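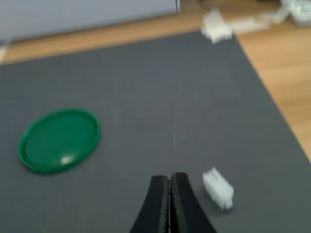
The green lid on the gray mat, with the little white mystery piece keeping it company.

I have been sorting the junk drawer since lunchtime, and I'm telling you now that this post is going to wander, so get yourself a coffee. It's a June afternoon, it's too hot to do anything useful in the yard, and I had promised myself that this would be the summer I finally dealt with the drawer under the microwave. You probably have one too. Ours has moved with us through 3 houses, and I'm fairly sure some of what's in it has never been out in daylight in any of them.

My method, if I can call it that, is the gray mat. I bought it years ago from the clearance shelf at Dravby, back when I thought I was going to take up leatherwork (I made one key fob, and it was not a good key fob). It's a big plain dark thing, and it has turned out to be the most useful leftover of any hobby I ever dropped. Everything small shows up on it. On the bare wood a beige screw or a brown button just melts away, but put it on charcoal gray and there it is, looking right at you. The mat has its scuffs and light scratches by now, mostly toward the middle, and I have stopped minding them.

So the rule for the afternoon was that whatever I couldn't name went onto the mat, and it had to stay there until I had either found its other half or given up on it.

The lid was the first one out. Isn't it a wonderful green, though? Real emerald, the kind of color you'd pick for a front door if you were braver than I am. I laid it on its back to get a look at the inside, thinking there might be a thread or a size or a maker's name to go on, and then I spent far too long wandering around the kitchen trying to marry it to something. I tried it on the flour canister. I tried it on the tall jar we keep the clothespins in. I tried it on the Zavari tub that the good coffee used to come in, and for one second I really believed, and then it slid right off and rolled under the stove.

I should explain that I have 9 lidless containers at the moment. I keep them in the pantry on the top shelf like a row of hopeful bachelors. You would think that with 9 of them and a perfectly good lid in my hand the odds would be with me, but no. Too wide for four of them, too narrow for the rest. I don't know how a household ends up like this. We have never once thrown away a container and kept the lid on purpose, and yet here we are every couple of years.

The little white piece is another matter. It was way at the back, under the takeout menus, and I have turned it over so many times that I could draw it for you from memory. It's a small rectangular block, sort of translucent, with molded ridges and edges, and I can't decide if it's part of a connector or something out of a building set. My money was on the building set at first, because there was a stretch when this house was ankle deep in that sort of thing and I still find it in coat pockets. Then I got to wondering about the old lamp from Bednarek, the one with the cord that came in two halves, and whether it might have had something like this in the middle. The lamp went to the church sale two summers ago. If it's been sitting on somebody's nightstand not working all this time, I am truly sorry.

For what it's worth, the rest of the drawer went pretty well. I found 13 keys, and I can account for five of them. I found the tape measure I replaced last fall, and the tape measure I replaced before that. There was a ferry schedule from Skaresdale, folded up very small, from the trip when it rained the whole time and we played cards in the waiting room and ate those terrible cheese sandwiches — I put that one aside to keep, of course. I also found a rubber-banded bundle of twist ties, which I must have made myself in some tidy mood, and which I have put straight back in the drawer because they really are handy.

My grandmother had a drawer like this, and hers was much better organized. She kept the odd parts in baby food jars and wrote on the tops with a grease pencil: "off the blue chair," "bathroom, maybe," "ask." I think about "ask" a lot. I never did find out who she meant to ask, but I like that she left the question open and put it in a jar with all the others. I may start an "ask" jar of my own tonight. If I had a jar that fit the green lid, it would be just the thing for it, and wouldn't that be nice.

This is post number 131 on this blog, by the way, and looking back over the list I see that a good many of them are about drawers, closets, or the space behind the washing machine. Thank you for sticking with me through all of it. I did try writing about a vacation once and only two people commented, but when I wrote about the linen shelf I was answering you all for a week!

If you recognize the white piece, please leave me a note below, even if it's only a guess. The same goes for the lid. I'll leave them both on the mat through the weekend, and after that I'll need the space for the drawer on the other side of the stove, the one with the birthday candles and the batteries — I opened it just a crack before I sat down to write this, and then I shut it again and made myself a sandwich.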